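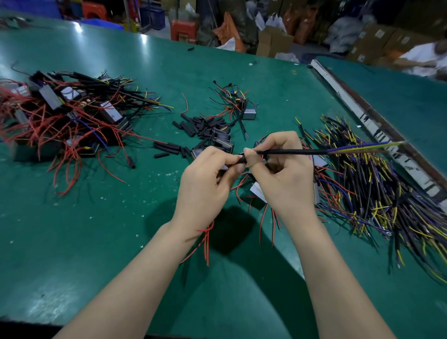 Monthly walk-round checklist, with my comments

By Keir Niven, April
Reading time: 2 minutes

I do this one with a mug of tea in hand, before the early shift gets going, and it takes me 30 minutes if people leave me alone. Tick, cross or N/A in the left column please, and write something next to every cross. "See last month" doesn't count (yes, Finlay, I mean you).

1. Fire exits clear, inside and out — CROSS
The back door at Domach opens fine but there was a pallet leaning on the outside wall again, and you had to turn sideways to get by. Moved it myself. I've asked Ruairi Jardine to have a word with the delivery drivers.

2. Extinguishers in date, pins in, on their hooks — TICK
All good! The one by the kitchen had a coat hung over it. Coat now lives in my office if you want it back.

3. Emergency lights — CROSS
Did the key test and the one over the stairs went dim almost straight away. Battery, I should think. Lamont are sending a new fitting, so leave the tape on the switch until it's in.

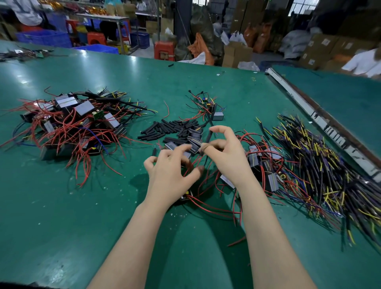

4. Floors and walkways — TICK
Much better than in winter. The yellow line by the goods lift is wearing thin and I'd like it repainted before the summer shutdown, but it's still easy enough to see.

5. Ladders and steps — CROSS
Two sets checked. The short one has lost a rubber foot and wobbles like mad, so I've tagged it and locked it in the cage. Please don't go and cut the tag off because you need to reach a shelf. Borrow the tall one.

6. Racking — TICK
No bent uprights, load signs all readable. The heaviest thing on the top level was a crate at 186 kg and the limit up there is 200, so we're inside it, though I'd be happier with that crate on the bottom. Ruaridh Nisbet says he'll swap it over.

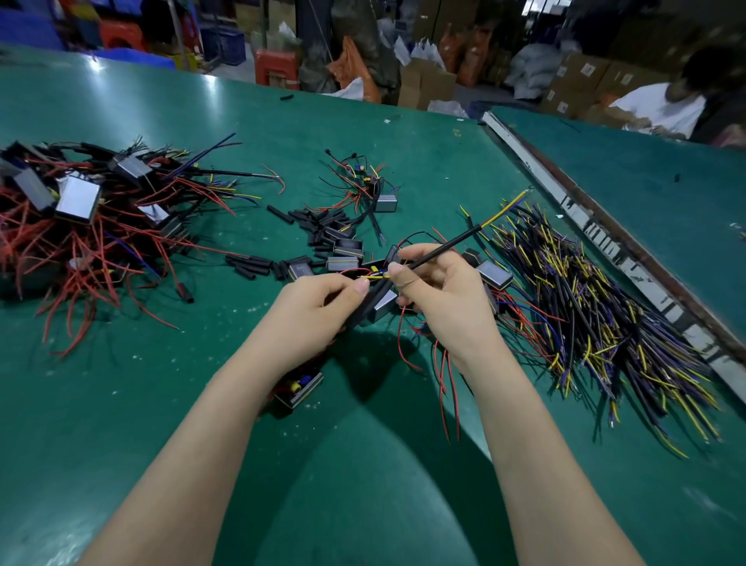

7. First aid boxes — CROSS
Out of blue plasters again, where do they go? Eye wash is in date until next year. Grímur Bergmann has renewed his first aid ticket, so his name goes back up on the poster.

8. Kitchen and toilets — TICK
Hot tap sign is back up. Somebody has cleaned the microwave — thank you, whoever you are, it was getting grim in there.

9. Outside steps and car park — CROSS
Handrail is loose at the bottom bracket. I gave it a good tug and it moved more than I liked. Finlay Mackay has the job sheet.

Crosses to be closed off before the next walk-round. Items 3 and 9 first, please, then the plasters.

Questions about this checklist: ask at the Domach site office | © Domach | Back to top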